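Locker system going automated at our depot — what happens to the people who run it now?
Posted by flureck_dayshift, August 2020 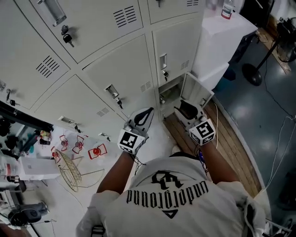
Getting into the open locker with one of the hand grippers.

I work in staff services at a depot for a firm I'll call Gerkance. We look after lockers: gear goes in, gear comes out, keys get signed for, and people who lose a key come to our counter and complain. There are 1,651 doors over the whole site, all keyed, and five of us on the roster.

Management has been talking to an outfit called Jinero about automating the stowing and retrieving. The first step is that our own people do the job holding a gripper in each hand, so the movements can be recorded and a machine can learn them. The slide pack says this will "free staff for higher value tasks". I have asked twice what those tasks are and got the slide pack again.

Has anybody been through this? I'd like to know what changed for the staff, as opposed to what was promised. Also whether we should be asking for something in return for doing the recording. At the moment it's ordinary hourly rate and it is a lot slower than using your hands.

costa_nightfill
We had something like it in the parts store, different supplier. Went live in February. The machine is fine on the doors it likes. It doesn't like a stiff latch, a bent door, or anything shoved up the back of the compartment. Those all come to us, so what's left of my job is the annoying bits of my old job, one after another, with no easy ones in between to catch your breath.

Nobody was let go, I'll give them that. Three people left and weren't replaced, and the roster was redrawn as if they'd never been there. So when they tell you there'll be no redundancies, ask about vacancies too — and get the answer in writing.

On the recording, definitely ask for a loading. You're doing your normal work plus teaching, and teaching gets paid extra everywhere else in our place. We didn't ask until it was nearly over and by then they had what they wanted. Watch your wrists as well. After a whole shift holding the things mine were sore, and it took a fair bit of arguing to get it down to short turns with a swap.

gumboots
Wouldn't stress. They've been saying this stuff is coming for years. Ours sat in the corner under a sheet.

thirdfloor_rep
I'm a workplace delegate, so take this with whatever salt you like. Check your agreement for a clause on consultation over major change. A lot of them have one, and management tends to treat the trial as too small to trigger it. Put your questions in an email before the trial finishes. I'd want to know:

who keeps the recordings and whether they can be used to time individual workers
who fixes a jam at 2 am and what grade that person is on
what happens to the counter, and to people who just want to talk to somebody about a lost key
whether the keyed locks are staying

The last one sounds minor. At our site the locks were all swapped nine weeks after the trial, the key register went with them, and that register was most of one bloke's job. It wasn't in any document we'd been shown.

I don't agree with gumboots. Some of these projects do die under a sheet, but the roster changes made to suit them can hang around long after.

Last updated: August that year

Related items
Can my boss change my roster during a trial?
Lost locker key, who pays for the new lock?
Sore hands from repetitive work — when to report it
Is "redeployment" the same as keeping my job?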